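Search products
Enter keyword or item no.

Hokis Desk, white, with cable grommet

The Hokis is a plain rectangular desk with a glossy white top. It was designed for reading, paperwork and small jobs done sitting down, and it works just as well for one person at home as it does in a shared workroom. A round grommet hole near one far corner lets you drop a charger cord through the top.

The gloss surface wipes clean with a damp cloth. Do not use scouring powder or steel wool. For ink, try a little rubbing alcohol first on a spot that won't show.

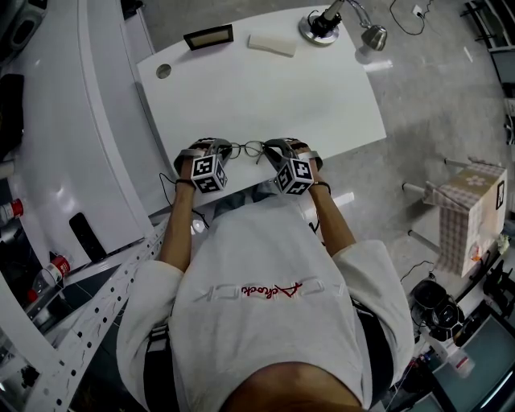
Hokis desk in white, with a desk lamp and a folded white cloth or tissue pad on top. Lamp not included.

Lamps with a weighted base can stand right at the corner. Clamp lamps will fit too, but put a scrap of felt under the jaw – the finish can mark if the clamp is overtightened. Keep the cord on the side nearest the outlet.

What customers say

"I clean my glasses at this desk every morning and the screws no longer vanish into the wood grain." – Gladys Ospina

"Took me two tries to get the legs level. Fine after that." – Kofi Amoah

Using it in a larger room

White furniture is easy to combine. The desk sits well next to other white tables and open shelving, under daylight or fluorescent tubes. If you are fitting out a big room, ask for Marleny Nina in our Clitby showroom, who can work from a floor plan. Orders of 7 desks or more are delivered on one truck.

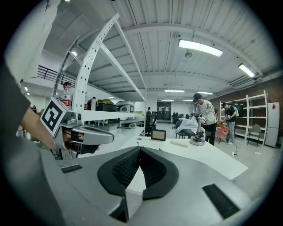 Delivery and warranty

Ships flat in two cartons. The warranty is two years on the top and legs and covers normal indoor use. Spare grommet covers are item 93 in the Traver parts list.

Page updated September 2019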